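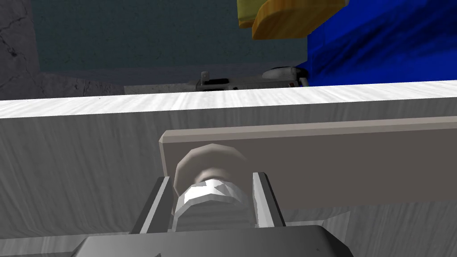 # Harbor Seal Returned to the Water After Stay in Pokadholm Marina Parking Lot

POKADHOLM, 2021-10-27 – A young harbor seal that crossed a road and settled under a parked boat trailer has been released by the Grasdale Marine Animal Center.

Marina staff called the center's hotline early in the morning. The seal was 434 feet from the nearest boat ramp. A rescue crew closed off one row of parking and guided the animal into a transport crate. The work took 37 minutes.

Veterinarians found the seal underweight, with a shallow cut on one front flipper. It was fed herring and kept in a quiet pool for 20 days, then released from the beach at Charbonneau Point.

The center does not know why the seal left the water. Young seals sometimes come ashore to rest, and most need no help.

Anyone who finds a seal on land should stay well back, keep dogs on a leash and call the hotline. Do not pour water on the animal or try to move it – seals bite.

The Grinov Fund paid $2,000 toward food and medical care. The center's next rescue training for the public is planned for February. Sign-up is at the front desk.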